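Jekeck协作机器人实验平台
转发 27　评论 34

【情况通报】1/ 2022年7月28日，本平台Fang桌面操作项目在取放作业中发生一起夹爪异常闭合事件，一名操作人员右手食指受到轻度挤压。经检查，皮肤无破损，未发现骨骼损伤，当事人当天返回工作岗位。现将经过、原因及整改安排通过本账号分条说明。

2/ 事件发生在二号工位。当时机械臂正在执行桌面小件取放，夹爪在下降过程中停止动作，示教器显示“保护性停止”。操作人员按惯例判断设备已处于安全状态，遂伸手调整夹爪下方物件的位置。手指进入两指之间后，夹爪闭合。

3/ 在场的另一名人员随即按下急停按钮。由于该夹爪在断电后保持当前开度，急停并未使其张开，手指是由两人手动转动夹爪侧面的释放机构后取出的。从闭合到取出的确切时长，现有日志无法还原，本通报不作估计。

4/ 平台于事件当日封存二号工位，导出控制器日志、夹爪驱动日志和网关报文，并通知夹爪通信网关的供应方Dovent。同型号配置的其余工位同步停用。设备封存期间，未进行任何参数修改或固件更新，以保证日志与现场状态一致。

5/ 关于直接原因。机械臂本体与夹爪分别由两条通道控制：本体经安全控制器，夹爪经Dovent网关。保护性停止触发后，本体正常停止，但停止信号没有传递到夹爪一侧。网关缓存中尚有一条未执行的闭合指令，约900毫秒后下发，夹爪随即动作。

6/ 换言之，示教器上的“保护性停止”只反映机械臂本体的状态，对夹爪没有约束力。操作界面未对此作出区分，培训材料也未写明。本平台认为，操作人员依据界面提示作出的判断符合当时的培训内容，本次事件不追究个人责任。

7/ 关于缓存指令的来源。日志显示，停止触发前网关与控制器之间出现过一次短时通信中断，网关在中断期间将指令排队，恢复后按原顺序下发。这一行为在网关配置中属于默认选项。今年1月设备验收时，验收清单包含通信中断测试，但测试只在机械臂静止、夹爪无待执行指令的条件下进行，因此没有暴露问题。

8/ 关于保护性停止本身的触发原因。初步分析认为，夹爪下降时指尖与桌面接触，本体关节力矩超过阈值。取放扁平物件时，指尖与桌面的间隙很小，标定偏差略有增大就可能触碰桌面。这类停止在日常作业中并不少见，现场人员习惯了“停下、伸手摆正、继续”的处理方式，这一习惯是本次事件的重要背景。

9/ 复现情况。平台会同Vurkholm安全评估组，以硅胶假指代替人手，在二号工位共进行77次复现试验。在通信中断与保护性停止先后发生、且缓存中存在闭合指令的条件下，异常闭合可以稳定复现。关闭网关的指令排队选项后，同一条件下未再出现。试验期间人员一律位于围栏外，夹爪力设为允许范围内的最低值。

10/ 需要说明的是，关闭排队选项只消除了目前已知的一条路径。安全评估组指出，只要夹爪的动作指令不受安全控制器管辖，就不能排除其他路径导致类似结果。因此平台没有把修改该选项作为恢复运行的充分条件，夹爪供电回路的改造仍须完成。

11/ 作业特点也纳入了此次评估。桌面取放的对象多为食品和小件器皿，尺寸不一，摆放较散，夹爪需要贴近台面闭合。抓取面包、饼干一类的扁平物件时，手指伸入夹爪下方整理物件的情形最容易出现。机械臂关节上的蓝色指示灯亮起时，人员不得据此推断夹爪是否会动作，该灯与夹爪状态之间没有联锁关系。
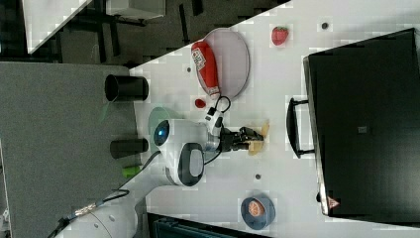

12/ 【整改措施：设备】
一、夹爪供电接入安全控制器输出，本体进入任何停止状态时，夹爪驱动同时失去使能。
二、网关关闭指令排队，通信恢复后清空缓存，须由操作人员重新确认方可下发新指令。
三、示教器界面将机械臂状态与夹爪状态分栏显示，不再使用单一的“已停止”字样。
四、每个工位配备夹爪手动释放工具，固定在伸手可及处，并纳入开机前检查。

13/ 【整改措施：作业】
一、任何情况下，手部进入夹爪工作范围前，须先按下急停并确认夹爪驱动无使能。
二、扁平物件的摆正一律使用长柄夹具，不得徒手操作。
三、因触碰桌面造成的停止，同一班次内出现两次即停止作业，重新标定后再恢复。
四、单人值守时不得进行取放调试。

14/ 【整改措施：培训】
培训材料已增加“停止状态的含义”一节，逐项列明保护性停止、急停、暂停三种状态下本体与夹爪各自的行为，并附夹爪手动释放的操作步骤。全体持证操作人员须重新完成实操考核，考核内容包括在假指被夹持的情况下完成释放。未通过者暂停工位权限，可在补训后再次申请。

15/ 【恢复安排】
二号工位在供电回路改造完成并通过安全评估组复验之前不恢复使用。其余停用工位逐一改造、逐一复验，不设统一恢复日期。Fang项目的数据采集进度将相应顺延，合作单位已收到书面通知。顺延期间，项目组可继续使用仿真环境，不得将任务转移到未经评估的设备上。

16/ 【关于同类设备】
采用外接网关控制末端夹爪的单位，建议自行核查三项内容：停止信号是否到达夹爪；通信中断后缓存指令如何处理；断电后夹爪保持、张开还是闭合。第三项尤其应当在现场实测，并将结果张贴在工位。不同型号、不同固件的表现可能不同，本平台的试验结果仅适用于本平台的配置。

17/ 【评论区问题答复】
有评论询问为何不将夹爪改为断电张开。断电张开可以减轻夹持后果，但在搬运器皿时会带来坠落风险，且现用夹爪的机械结构不支持这一方式。平台正在比较其他型号，尚无结论。另有评论询问夹持力数值，当日设定值已提交安全评估组，将随完整报告一并公开。

18/ 完整报告目前处于技术复核阶段，内容包括日志时间线、复现试验记录和改造电路说明。报告发布后将在本条目下更新链接。在此之前，如其他单位遇到过类似的停止后闭合现象，请通过平台公开邮箱提供设备配置与日志片段，提交前请删除人员信息。

19/ 更正：第7条初次发布时，将通信中断的位置写作“网关与夹爪之间”，应为“网关与控制器之间”，现已改正。其余内容无变动。

收起全部　转发　评论　赞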